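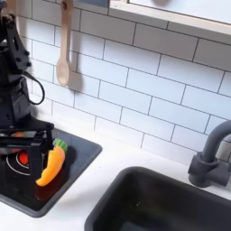 Gripper over the hob, carrot next to it. Click to enlarge.

Cable loop on the wrist, and a gripper that won't come back to the same place

tinpot_annie
Hello all, long-time reader and only an occasional poster, so please be gentle with me. I look after the play kitchen cell at our place (small arm, two-finger gripper, toy kitchen bolted to a bench, the usual vegetables) and I've got a niggle I can't shift. First thing in the morning everything is lovely. By mid-afternoon the gripper is coming down a few millimetres to one side of where it was taught, always the same side, and by the end of the day we're pinching the carrot by its very tip or missing it altogether.

I've re-run the homing, I've gone over the bolts I can reach, and I've swapped the finger pads, which wanted doing anyway. The controller is a Toltar, quite an old one, and it has never given me a moment's trouble. My own suspicion falls on the cable. You can see how it loops out from the side of the arm and comes back in lower down. I left it generous on purpose after we snapped one in March, but I do wonder whether I've overdone it and it's tugging.

Any thoughts very welcome, and I'll put the kettle on while I wait!

sprocketwell
Lovely clear picture, thank you. I'd leave that loop exactly as it is, to be truthful with you. A generous loop hardly pulls at all, it's the tight ones that do the damage. If it's fine cold and wanders once it's been running, I would look at the wrist joint first. Ours did precisely this and it was a clamp screw that had crept loose, tight enough to feel right by hand and not tight enough to hold. Put a paint mark across the joint in the morning and look at it again at four o'clock.

gwaweru
Gladys Waweru here, I did the wiring on the Sarnier benches so I've had my share of these. I'm going to disagree with sprocketwell a little, in a friendly way! A big loop doesn't pull, quite right, but it does swing, and it can catch on things. You've got a tap and a spoon on a hook in that corner. If the loop brushes either of them on the way over to the sink it'll give the wrist a small nudge every single cycle, and small nudges add up if there's any slack in the joint to begin with. How many cycles do you get through in a day?

tinpot_annie
Ooh, that's two good ones. It was 706 on the counter yesterday, which is a busy day for us. I hadn't thought about the tap at all. I've had another look from the front, and the arm does pass right in front of it when it comes in from the sink side:

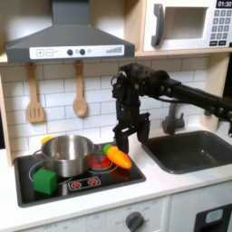 Maintenance and Setup

tinpot_annie
(Sorry, the moderators have shifted us over to the proper section while I was typing, quite right too.) As I was saying, there's the pot on the left of the hob and the carrot to the right of it, with the fingers open. The cable along the arm looks tidy enough from that side, to my eye.

sprocketwell
It does look tidy, I grant you, but a still won't tell you what it does on the move. I'm sticking with the clamp screw. A nudge from a cable can't shift a joint that's properly done up.

dzinchenko
May I put in a word for the bench? Daryna Zinchenko, I keep two of these cells going on Varero arms. Before you take the wrist apart, check whether the kitchen itself is moving. They're light things, and if the gripper touches down a bit hard on the hob every time, the whole unit can walk. I put masking tape on the bench along the bottom edge of ours and found it had gone 40 mm in a week, and there was I blaming the poor arm. It takes two minutes to rule out.

gwaweru
Oh, that's a very good shout, and I'm a bit cross I didn't say it. Tape first, then paint mark, then cable. I still say bring that loop in by a hand's width and put a soft tie on it, though.

sprocketwell
Please not too tight a tie. I've replaced enough cables for one lifetime.

tinpot_annie
Right, tape is down and the paint mark is on. I ran 100 cycles before lunch. The kitchen hasn't budged (sorry Daryna, I was rather hoping), but the paint line on the wrist has a tiny step in it. So that's a point to sprocketwell, and I'll take the clamp off on Saturday when it's quiet and see what state the screw is in. Does anybody know if the Swai threadlock is all right near plastic covers, or should I be looking for something gentler?

dzinchenko
No need to be sorry! Leave the tape down anyway. For the threadlock I'd use the weakest grade you can get and put it on the screw with a cocktail stick, well away from the cover.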